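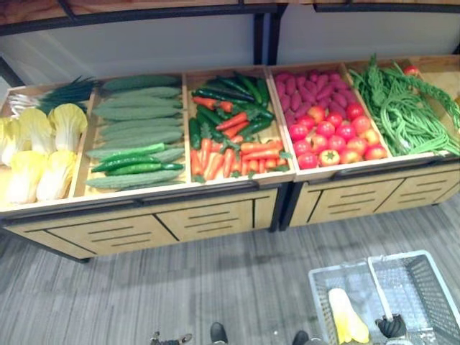 How Does a Robot Go Shopping?

Picking up a cabbage is easy for you. You see it, you reach out, and you put it in your basket. You probably don't think about it at all.

A robot has to be taught every bit of that. At Clernulham School, the students in the after-school robot club have spent the year teaching a robot to pick vegetables from a pretend grocery store and put them in a shopping basket. They call the robot Driline.

This page explains how they do it.

What is the job?

The store has wooden bins with vegetables in them. There are cabbages, carrots, tomatoes, sweet potatoes, long green beans and more. A white basket stands on the floor. The club gives Driline a shopping list, and Driline has to find each thing on the list, pick it up, and put it in the basket.

The job comes from a contest for school teams called the Jikiden Challenge. Each team gets the same kind of list. A team earns points for the right vegetable and loses points for dropping one.

How does the robot see?

Driline has cameras. One looks out from the head, so it sees the bins, the floor and even the robot's own feet. Others are down by the hands.

A camera takes pictures, but a picture is only a lot of colored dots. The robot's computer has to work out which dots are a carrot and which dots are a chili pepper. To help it learn, the students took pictures of the vegetables and drew a box on each one. Inside every box they typed a name. They did this for 268 pictures. It took most of February.

Some vegetables were easy. Carrots are orange, and nothing else in the bins looks much like them. Green things were harder. Cucumbers and bitter melons are both long and green, and the computer kept mixing them up. A bitter melon has bumpy skin and a cucumber is smoother, so the students added more close-up pictures that showed the skin.

How does the robot hold things?

Look at your own hand and bend one finger. The places where it bends are joints. A robot finger has joints too. Small motors make them move. 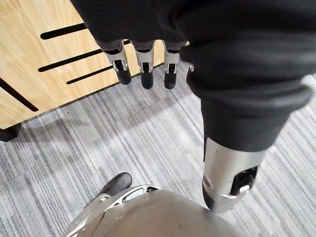

Driline's left hand, pointing down at the carpet. The shiny silver parts are finger joints.

The tips of the fingers are black and rounded. Farther up, a dark gray knit cover goes over the hand, a little like a sleeve. The long limb beside it has a knit cover on part of it as well, with bare metal below.

Holding something is really two problems. The first is where to put the fingers. A tomato is round, so the fingers have to go around it. A carrot is long and thin, and it is best to hold it near the middle. Green beans are the worst. They are so long and tangled that pulling one bean often brings others with it.

The second problem is how hard to squeeze. If the robot squeezes too little, the vegetable falls. If it squeezes too much, the vegetable gets crushed. The club wrote down a squeeze number for each vegetable. Sweet potatoes have a high number and tomatoes have a low one.

What about the basket?

The basket turned out to be a whole job by itself -- the students had not planned for that. It has a handle that tips up over the opening. Driline has to know where the handle is before it lets go of a vegetable, or the vegetable may land on the handle and roll off.

Norbert Mikuš works on the basket. He is in fifth grade. "I thought the cabbage would be the hard part," he says. "The handle is harder, because it isn't always in the same place."

Who does what?

The club has three groups. The seeing group takes the pictures and names the things in them. The moving group writes the steps for the arms and hands. The testing group runs the robot and keeps the notebook. Students change groups twice a year so that everybody gets a turn at each one.

Ms. Mac Mathúna teaches the club. Ľubica Pešek builds the practice store and decides which vegetables go in which bin. She moves them to new places between tests. If the carrots were always in the same bin, Driline could learn the bin and never learn what a carrot looks like.

How do you test a robot?

You let it try many times and write down what happens. The first test was on September 19, 2019. Driline made 41 tries that day, and 5 of them ended with the right vegetable in the basket. The most common mistake was closing the hand too soon.

When a try goes wrong, the testing group writes down what the robot was reaching for, where its hand was, and what happened next. Then they change one thing and run the test again. If they changed two things together, they would not know which one had helped.

Words to know

Joint: a place where a finger, arm or leg can bend.

Motor: a machine part that makes other parts move.

Label: a name you give to something in a picture so a computer can learn it.

Test: a try that you watch carefully and write down.

Try it yourself

Put on a pair of thick mittens and pick up a carrot, a tomato and a green bean, one at a time. Then try it with one eye closed. Write down which one was hardest to hold.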